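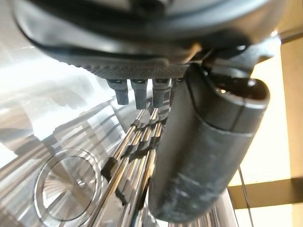 zemel_k
Do plates need a rinse before they go in the dishwasher? Scraping is enough. Rinse only if the load will sit overnight.

Home | Forums | Kitchen | Log in

neva300
Disagree. My filter clogs within 3 days without a rinse. 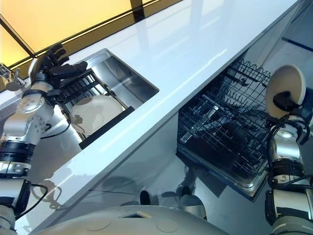 metwally
Clean the filter weekly and retest. My own routine is one staging point between sink and machine. A black rack standing in a steel sink, plate upright in the tines, does the job - the counter stays clear.

neva300
Rack blocks the drain in mine.

7 replies | Share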